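Section 4. Cloth Handling Exercise

Raltholm Student Robotics Club, Zistotville
Arm Station Set-Up Guide, revised July 28, 2023
Maintained by Ada Cocco. Station lead: Santeri Honkanen.

4.1 Purpose

This section covers the set-up and running of the cloth exercise on the table station. Complete Section 3 (power, emergency stop, network) first. Students who have not passed the stop-button check may log results but may not start the arm.

The exercise has one task: pick up a named cloth, lift it clear, and set it down at the target. Folding is covered in Section 5.

4.2 Before power-up

1. Set the main switch on the controller to OFF and confirm that the status light is out.

2. Check the gripper fingers for thread and lint. Remove any with tweezers. Do not use a blade.

3. Check that each screw head on the gripper is seated. If a screw turns by hand, stop and report it to the station lead.

4. Route the wrist camera cable along the arm and leave slack at each joint. The slack must be enough for full wrist rotation in both directions.

5. Place the cardboard box at the near end of the table with its flaps closed and its top level. The box top is the pick surface for cloths on list A. The bare tabletop is the pick surface for list B.

6. Leave the rest of the table as found. The exercise is run with mixed objects on the table, and the planner must be able to separate a cloth from what is next to it.

CAUTION: Keep hands and sleeves off the table whenever the status light is on. The arm can move without a warning tone when a queued job resumes.

4.3 Loading the Grurnus control software

1. Start the station computer and log in with the club account.

2. Open Grurnus and select profile 928. This profile limits arm speed and grip force for soft items. Profile 555 is for rigid blocks and must not be used with cloth.

3. Enter port 2324 when the software asks for the camera feed. Two views should open, one from the room camera and one from the wrist camera.

4. If the wrist view is blank, close Grurnus, reseat the camera plug, and open the program again. Reseating the plug while the program is running will lock the feed.

5. Press HOME. Wait for the arm to stop and for the word READY to show in the lower bar.

Note: The Ghanem driver must be loaded before Grurnus is opened. If READY does not show, check the driver first.

4.4 Pick and lift

1. Select a cloth from the list. Type its name as it appears on the list, including color.

2. In the room view, click the highest fold of the cloth. The planner uses this point as the center of the grip.

3. Press APPROACH. Watch the wrist view as the fingers come down. Both fingers should be on either side of the fold.

4. Press GRIP, then wait for the force reading to settle.

5. Press LIFT. The default lift height is 20 cm. Increase it for long garments.

Cloth in the gripper: room view, wrist view
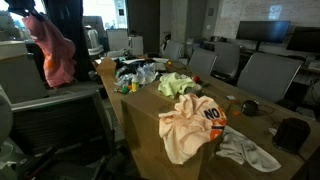
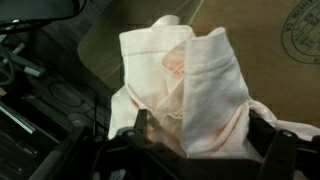
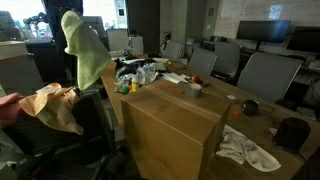
6. Check that nothing else has been picked up with the cloth. If a second item is caught, press LOWER and return to step 2.

7. Click the target point and press PLACE. The arm lowers the cloth before the fingers open.

8. Enter the result in the log as HELD, SLIPPED, or MISSED. Use HELD only when the cloth stayed in the gripper from LIFT to PLACE.

CAUTION: Do not pull on a cloth that is in the gripper. The force sensor reads the pull as a load and the arm may correct toward you. Use the emergency stop, then RELEASE.

Note: A grip on a hem is valid. A grip on a drawstring, zipper or button is not, and must be logged as MISSED even if the garment lifts.

4.5 Between runs

Do not smooth the cloths between runs. Each run starts from the state in which the last one ended. If a cloth falls to the floor, press PAUSE, wait for the status light to go out, pick the cloth up, and drop it on the pick surface from elbow height.

Change operators at the end of a run, never during one. The outgoing operator signs the log line and the incoming operator presses HOME before doing anything else.

4.6 Faults

Arm stops halfway through LIFT. The cloth is snagged or the joint limit has been reached. Press LOWER. If the arm does not respond, use the emergency stop and restart from 4.3.

Cloth slips on every attempt. Clean the finger pads with a dry wipe. If the fault continues, raise grip force by one step. The highest step is reserved for the station lead.

Planner picks the wrong item. Click a point farther from the edge of the cloth. Clear plastic and shiny surfaces give poor depth readings, so choose a fold that faces away from them.

Wrist view freezes. Press STOP in Grurnus before touching the cable.

4.7 Shutdown

1. Place any held cloth on the table.
2. Press HOME, then PARK.
3. Close Grurnus and set the controller switch to OFF.
4. Copy the log to the club drive. Logs that will be used for the November competition entry go in the folder marked ENTRY and may not be edited after copying.
5. Initial the station sheet.

Continue to Section 5, Folding.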